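双臂操作工位采购预算怎么排？灵巧手和夹爪之间拿不定

社区首页 > 自动化与机器人 > 选型与预算

标签：双臂 灵巧手 仿真 预算 料盘 节拍

发帖：kuangji_2
单位性质：小型装配厂，设备科

我们计划在包装前段加一个双臂理料工位，年度设备申请要在1月之前把清单和依据报上去，现在卡在末端执行器的选型上，想听听做过类似工位的人怎么排预算。

工况如下。台面固定，工件从散料状态进入，人工目前的做法是左手取件、右手取件，分别放进料盘或者圆筒形的料杯，细小件单独放。工件种类不多，但形状差别大：有细长的圆柱件，有带关节的小总成，还有很小的塑料件。料盘和料杯的位置相对固定，允许有小范围偏移。节拍要求不高，班产2,000件就够，单件重量最大50克，没有超过这个值的。

目前收到两份方案。

第一份来自 Jalov，双臂加两只多指灵巧手，整套交钥匙，含控制柜和一年维护。优点是不用换爪，缺点是总价高，备件周期对方写的是“另行确认”。

第二份来自 Nevik，双臂加两指平行夹爪，另配两套快换指尖。总价低一截，但对方明确写了细小件的抓取成功率不做承诺，需要我们自己打样确认。

另外通过 Kokimport 询过一款灵巧手的单独进口价，折算后单手手指备件一根是2,758元，不含关税和运费。这个数字让我们科长比较紧张，因为灵巧手手指按什么频率更换，我们没有任何依据。

同事已经在仿真里把工位搭了一个简化版本，用的是灵巧手模型，料盘、料杯和垫板都按位置摆了，主要看可达性和两手之间的干涉。

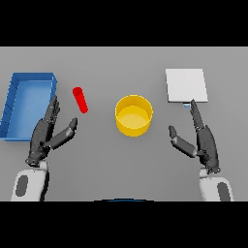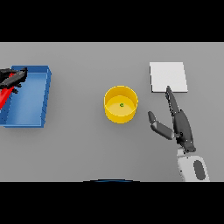

现在的问题是：

一、仿真做到什么程度，可以作为采购依据写进申请？领导的意思是仿真能跑通就可以下单，我不太放心。

二、备件这一项应该按什么口径列？按整机价的比例，还是按根数？

三、如果先上夹爪，以后再换灵巧手，控制柜、线缆和法兰这些是否要现在就预留？预留的费用大概放在哪一栏合适？

四、视觉部分两家都没有单列，都写的是“含”。要不要求他们拆开？

我们没有专职的机器人工程师，电气两个人，机械一个人，调试以后基本靠自己维护，请回答时考虑这一点。

发布于 2018年8月1日

回复一
lengzha_dianqi
被提问者采纳

做过两个双臂工位，一个用夹爪，一个用多指手，按你的顺序说。

关于仿真。仿真能回答的是几何问题：臂展够不够，两只手同时在台面中部作业时会不会撞，料盘放在最左侧时左臂是不是接近奇异位形，手腕姿态有没有超限。这些可以作为依据写进申请，并且应该写，附上臂的型号和安装高度。

仿真不能回答的是接触问题。摩擦系数、指腹软硬、工件表面有没有油、薄件贴在台面上能不能抠起来，这些参数在大多数仿真环境里是填进去的，填多少就得多少。细小件尤其如此，物理引擎里小尺寸物体的接触求解本身就容易不稳定，抓得起来和抓不起来都不能直接采信。所以“仿真跑通就下单”这句话，建议在申请里改成“仿真通过可达性和干涉校核，抓取性能以供方打样报告为准”。这样写，后面验收时有条款可以依。

打样的要求要写死。寄实物件过去，每种件都寄，包括次品和毛边件。要求供方出连续录像，中间不允许剪辑，失败的也要留着。要求写明取件时工件的初始姿态是随机的还是摆好的。很多打样报告里成功率很高，工件都是摆正的，到现场散料状态下完全是另一个数。你们工件有细长圆柱件，平躺时会滚，这一项单独测。

关于备件。按根数列，不要按比例。按整机价比例列的备件费，审批的人会把它当成可以砍的余量。按根数列，每一行有型号、单价、数量，砍掉哪一行都要说明理由。

你给的2,758元一根，按首年备4根列入，左右手是否通用要先向供方确认。有些型号的食指到小指是通用的，拇指单独一种，那拇指必须另列，而且拇指受力通常比其余几指大，我们现场先坏的就是拇指根部的关节。如果左右手不通用，数量翻倍。进口件把关税、运费和清关服务费列成单独一行，不要摊到单价里，汇率变动时容易调整。

更换频率没有依据是正常的，供方一般也给不出来。可以反过来要求：让供方书面承诺手指的动作次数下限，写进技术协议，达不到的免费更换。写不进去的，这家的备件风险就自己承担，在评分表里扣掉。

关于预留。需要现在预留的有三项：

法兰。两家的法兰都要求按标准接口出图，非标法兰后面换手时要加转接盘，转接盘占长度也占负载。

线缆。灵巧手的供电和通信一般比夹爪粗，臂内走线的机型后期加线非常麻烦。如果选的臂是外走线，可以不预留。

控制柜。预留电源功率和一个通信口即可，不需要提前买模块。

预留费用放在“安装及辅材”一栏，不要放在“末端执行器”一栏，否则比价时夹爪方案会被这笔钱抬高，看不出真实差额。

负载方面你不用担心，50克的件对任何一款臂都没有意义，负载主要被手本身吃掉。多指手自重比两指夹爪大得多，选臂时用“手自重加转接盘加工件”去校核，并且要看偏心距。这一条 Jalov 的方案里应该有，没有就让他们补。

关于视觉。必须拆开。相机、镜头、光源、支架、工控机、软件授权，六行。软件授权是永久还是按年，写清楚。写“含”的，后续相机坏了找他们买，价格由他们定。小件识别对光源要求高，光源常常是方案里最便宜也最容易被省掉的一项，省掉之后误识别全部算在你们头上。

你们只有三个人维护，我个人倾向先上夹爪，把细小件留给人工，跑半年再看。前提是 Nevik 打样时细长件和带关节的总成都能过。如果总成抓取时需要两个以上的接触面才能稳住，夹爪指尖要做异形，异形指尖的开模或加工费让他们报出来，也列进去。

回复二
pingtai_zhou3

补充一点不同看法。

楼上说先上夹爪，这个取决于你们工件以后会不会变。如果明年还要加新件，每加一种就要做一套指尖，加上快换盘的磨损，两三年下来未必便宜。可以做一张三年总费用表，把指尖加工、换型停机、重新示教的工时都折进去。工时按你们自己的电气人员算，别按供方报的服务价算，两个数差得很远。

还有灵巧手的示教成本往往没有人列。夹爪就是开和合，手的自由度多，换一种件要重新调手型，调一次多少工时让供方写出来。我们这边用的是 Räsänen 的臂，手是另外配的，出了问题两边各说各的，花了很长时间才定位到是通信周期不匹配。所以臂和手分开买的话，合同里一定要指定一家为总责任方，哪怕多付一点集成费。通过 Kokimport 单独进口手，这一条尤其要想清楚，贸易公司不承担联调责任。

料盘料杯也顺便说一句。位置允许偏移的话，偏移范围写进技术协议，用毫米写，不要写“小范围”。料盘能做定位销就做定位销，几十块钱的事情，能省掉一部分视觉上的要求。料杯口径和手的外形尺寸要校核，多指手整只伸进杯里放件，多半伸不进去，只能在杯口上方松开，小件掉下去会不会弹出来，这个也属于打样内容。台面上的垫板如果用来放薄件，厚度和硬度定下来再打样，换一块垫板结果就不一样。

另外安全围栏你没提。双臂不等于协作，先做风险评估，评估费和围栏费列在一起。

回复三
xiaobai_jixie

夹爪便宜，直接夹爪。手那种东西坏了修不起。我们厂以前看过一家演示，没买。

提问者追加

谢谢。已按 lengzha_dianqi 的意见把视觉拆成六行发给两家重新报价，Nevik 已经回了，Jalov 说需要总部确认。

打样件准备了三类，细长件、总成和小塑料件，次品也挑了一部分。备件按4根列，拇指另列一行，数量待定，等供方答复左右是否通用。

三年总费用表正在做，换型工时这一项我们没有历史数据，暂时用人工线的换型记录代替，可能偏低。

还有一个问题：重新报价里 Nevik 把软件授权写成按年，第一年免费。这种在申请里是放设备费还是放运行费？我们财务对软件的处理比较严格。

lengzha_dianqi 回复提问者

放运行费，从第二年起列，并在设备申请的备注栏写明每年金额。同时问一句授权到期后设备是停机还是只停止升级，如果是停机，要求改成永久授权再报一次价。换型工时用人工线的记录肯定偏低，人工换型不需要重新标定，建议在表里把标定时间单独加一行，数值向供方要。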